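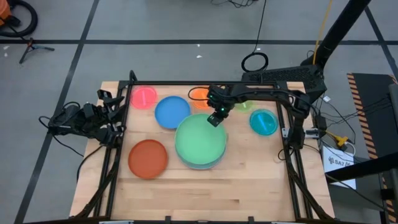 Filed under: Student Projects / Robotics / Term Reports

When our group signed up for the teleoperation project at Kestwood, I think most of us pictured ourselves writing clever code until midnight. What we got instead was a lot of time holding a pair of leader arms, moving our own hands very slowly and watching the two robot arms across the table copy us. I don't mind saying I loved it, even on the afternoons when my shoulders ached and I never wanted to see another dish again.

The task we chose was stacking. Round plates and lids in different colors are spread over the wooden table, and the person at the controls has to bring them together into one pile near the middle, using whichever arm is closer. We called the task set Trorelo (a name that came out of a long and silly lunch, and then stuck). It sounds like something a small child could do, and a small child could, but try it through a gripper with two fingers and no sense of touch! A flat plate gives you very little to hold on to. You have to come down over the rim with one finger on the inside and one on the outside, close gently, lift, and then travel without tipping the thing.

Over the term we recorded 464 demonstrations, split among 3 operators. Each of us had to do 21 practice runs before anything we did was allowed to be saved, a rule we borrowed from an older group and grumbled about until we looked back at our own first tries. My early runs were full of little stops and corrections, and a model trained on those would learn to hesitate just the way I did.

The other thing we learned was how much the wrist cameras matter. From above, a clear dish on pale wood can nearly vanish, and glare wipes out part of a rim. From the wrist you get the edge up close, along with both fingers, and you can judge the gap between them far better. We kept the wrist views on the larger monitor after the first month and only glanced at the overhead one for planning.
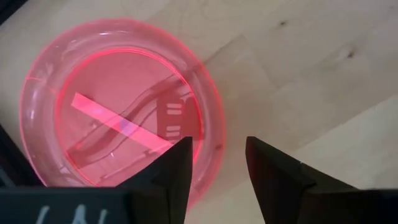 Dennis Owino read a draft of this report and wrote in the margin that we were giving the cameras too much credit. In his view the operators had simply gotten better by then, and "you changed the screen and the people in the same month, so you can't say which one helped." He is right, and I have left the paragraph as it was so that his point makes sense. If we had the term over again, we would have had one operator stay with the overhead view the whole way through.

We also argued a good deal about what makes a demonstration good. Entwistle, the group before ours, had kept only the fastest runs. We tried that for a while and found that fast runs tended to skip the small pause just before the fingers close - and that pause seemed to be where the careful lining up happened. In the end we kept slow runs too, as long as they were smooth, and threw out any where the operator bumped a dish and had to chase it across the table.

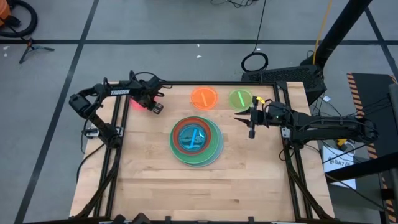

Figure 3. Dishes stacked near the center of the table, with both arms over the work area.

Next term the recordings go to the Nendeo group, who will train on them and tell us, kindly I hope, which of our habits the robot picked up. I have asked them to keep the 3 operators' runs in separate folders so that each style can be tested alone. The notes on how to rest your elbows are in the back of the lab binder, and I would ask the next group to please read those first.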